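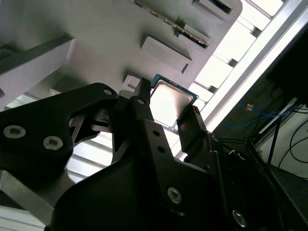

Minutes of the Desktop Assembly Working Group
Project: Pluviris (desktop assembly and parts presentation)
Location: Jaidee building, meeting room beside the assembly bench
Meeting opened 9.30 am

Present: Chair, bench lead, fixture design, stores, test and inspection, purchasing. Minutes taken by stores.
Apologies: electrical safety. A written note was received and is covered under item 7.

1. Minutes of the previous meeting

Accepted with one correction. Under "Parts fixture" the material was recorded as aluminium. The fixture is plastic, the slatted wall behind it is aluminium. Stores to reissue the page.

2. Actions carried forward

Label stock for the anti-static bags: received, closed.
Replacement bulbs for the magnifier: wrong fitting supplied, returned to the seller, remains open.
Revised parts list for the desktop case: issued in February, closed. Purchasing asked that the superseded list be removed from the shared folder, where both revisions are still sitting under nearly the same file name.
Torque setting for motherboard standoff screws: remains open. The bench driver has not come back from calibration.

3. Parts fixture

Fixture design tabled the current revision of the grey fixture board, made by Mornent. The processor rests between two raised rails, one above and one below. The memory module is presented lower down, near the raised block. The square pockets along the top edge are retained from the previous revision without change.

Discussion was mainly about the rails. Bench lead reported that the clearance between rail and substrate varies from one board to the next. On some boards the processor drops in and can be lifted out by its edges without effort. On others the lower rail is proud enough that the chip sits with a slight lean. Neither condition has damaged a part, but a leaning chip is harder to pick up squarely and tends to arrive at the socket rotated.

Fixture design considers the variation to be a moulding shrinkage matter and has asked Mornent for the dimensional report. Mornent has quoted a fee for the report. Purchasing to check whether the fee should have been included in the original order.

Test and inspection asked for a pin 1 mark on the face of the fixture beside the rails. At present orientation is taken from the corner marking on the processor, and whoever loads the fixture has to remember which way round it goes. Agreed. The mark is to be moulded or engraved. Printed marks on the earlier revision wore off during cleaning with isopropyl alcohol.

A request to deepen the top pockets was discussed and declined. Deeper pockets would foul the back face of the board and would need a new mould. Stores noted that the pockets collect dust and are awkward to wipe. A narrow brush is to be kept with the fixture.

Action: fixture design to obtain the dimensional report from Mornent.
Action: fixture design to add the pin 1 mark to the next revision.
Action: stores to supply a narrow anti-static brush.

4. Processor seating

Bench lead presented the revised work instruction for seating the processor in the open case. The main change is that the socket is now checked before the processor leaves the fixture, with the bench lamp angled low across the contact field. The earlier instruction had the check after pick-up, which left the chip in hand over an exposed socket for longer than anyone at the bench was comfortable with. 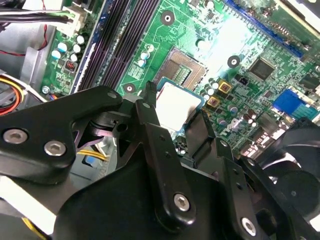 Item 4: processor next to the empty socket.

Points raised on the draft:

Glare. The heat spreader reflects the overhead lights strongly, and at some angles the top of the chip reads as plain white with no marking legible. Part numbers are therefore to be read and recorded at the stores counter before the processor is issued to the bench. A diffuser over the bench lamp was suggested. Test and inspection has a spare sheet of opal acrylic that can be cut to suit.

Approach. The bank of memory slots stands close enough to the socket to limit access from that direction. The draft instruction permits approach from any side. Agreed to amend this so that the approach is made from the side opposite the memory slots, with the slots left unpopulated until the processor is seated and the retention hardware closed.

Contact. No sideways correction is to be made once the substrate has touched the contacts. If the chip is not square it is to be lifted clear, turned and lowered again. Bench lead asked that this be set in bold in the printed copy. Agreed.

Dropped parts. The draft said only "inspect and continue". Test and inspection objected. Wording is now: stop, isolate the board, inspect the contact field under magnification, record the result on the job card, and obtain a signature from inspection before any further work on that board. Any processor that has been dropped goes back to stores in a red bag, whether or not it looks sound.

There was some discussion of whether the trial boards need this level of control, given that they are not being shipped. The Chair ruled that the trial boards follow the same instruction as the rest. The purpose of the trial is to find out if the instruction can be followed.

Action: bench lead to issue revision 4 of the work instruction with the amendments above.
Action: test and inspection to cut and fit the diffuser.

5. Memory modules

Stores reported 117 modules on the shelf, all from the one Zenerus delivery. Purchasing has a further 300 on order, with delivery expected in March. Zenerus has advised that the later modules may come with a different board colour. Fixture design confirmed that colour has no bearing on fit. Test and inspection asked that the two deliveries be kept on separate shelves regardless, so that a fault can be traced to a delivery without opening every bag.

Loose modules were found on the bench at the end of a shift. They had been taken out of their bags for a fit check on the fixture and not returned. Edge contacts are not to be left exposed overnight. Modules used for fit checks are to be marked on the reverse with a dot of paint and kept apart from build stock - they will have been handled many times and should not end up in a completed desktop.

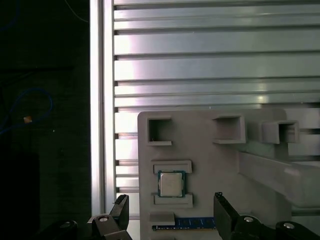

Bench lead also asked whether the fixture should be loaded with the processor and the module together, or one after the other. Loading both saves a trip to the stores counter. The drawback is that the module stays unbagged while the processor is being seated, and on a slow job that can be most of an hour. Fixture design has no preference. After discussion it was agreed that both may be loaded together for the remainder of the trial, provided the bench is attended. If the bench is to be left for any reason, including smoko, the fixture is to be unloaded and both parts bagged.

Test and inspection dissented on this item and asked that the dissent be minuted. The view put was that unloading and reloading adds handling, and that a cover over the fixture would be the better remedy. Fixture design agreed to look at a simple hinged cover but could not commit to a date. It is not to be treated as part of the next revision.

Action: stores to separate the Zenerus deliveries on arrival and mark the fit check modules.
Action: fixture design to sketch a cover and cost it.

6. Motherboard handling

Boards are being fitted to the case before the socket check, which is correct, but they are being carried from stores without the socket cap on. Stores confirmed that caps are supplied with every board and that a tub of them has accumulated under the bench. Caps are to remain fitted until the board is in the case and the lamp is in position. Removed caps go back with the job card so that a cap is available if the board has to come out again.

The side panels of the case are to be stored upright on the foam rack and not leaned against the bench leg. Two have been scratched. The supplier will not take them back.

7. Electrical safety (written note)

Test and tag on the bench power boards is current. The wrist strap checker at the door is reading intermittently and has been taken out of use. Until a replacement arrives, straps are to be checked on the unit in the inspection room. The note also asked that extension leads not be run across the walkway behind the bench. Bench lead undertook to re-route the one lead affected along the wall.

Action: purchasing to order a replacement strap checker.
Action: bench lead to re-route the lead.

8. Stores labelling

Stores proposed dropping the prefix from bin labels, as all bins in the cage now belong to Pluviris. Purchasing preferred to keep it, the ordering system having no other field to search on. Prefix retained. Handwritten labels to be replaced as bins are emptied.

9. Other business

The door to the assembly area does not latch fully and blows open when the roller door is up. Reported to Jaidee building management, with no reply as yet. Chair to follow up.

Bench mats are due for cleaning. Mat cleaner only, no household spray.

10. Next meeting

Same room, 9.30 am, after the March delivery has been booked in. Fixture design to bring the Mornent report if it has been received.

Meeting closed 10.50 am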